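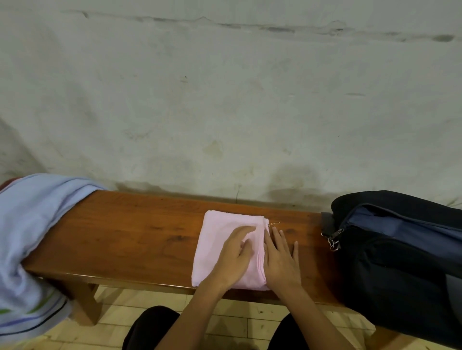
Search this site Enter keywords

Can a machine fold the laundry yet?
Project report, Anikó Halász and Norbert Rácz

1. Aim
We set out to compare hand folding of towels with automatic folding by the Vundska arm in the Kaltormont teaching lab.

2. Method
Each towel was folded into a rectangular stack, first by hand and then by the arm, running the Fistia planner with default settings. The planner had been trained on 3,398 recorded folds. We ran 200 trials. A fold failed if the layers were out of line by more than 13 mm at any edge.

3. Results
Hand folding met the limit in every trial. The arm did so in just over half. Most failures came at the second fold, when the gripper picked up one layer instead of two. Thick terry was worse than thin cotton. Loose threads caused false corner readings - we trimmed them from trial 3 onwards.

4. Discussion
A person smooths the cloth with one hand and holds the edge with the other. A single arm has to do these in turn, and the cloth shifts in between. Szalai's two-arm rig may do better but was not available until February.

Last updated: 19 Oct 2022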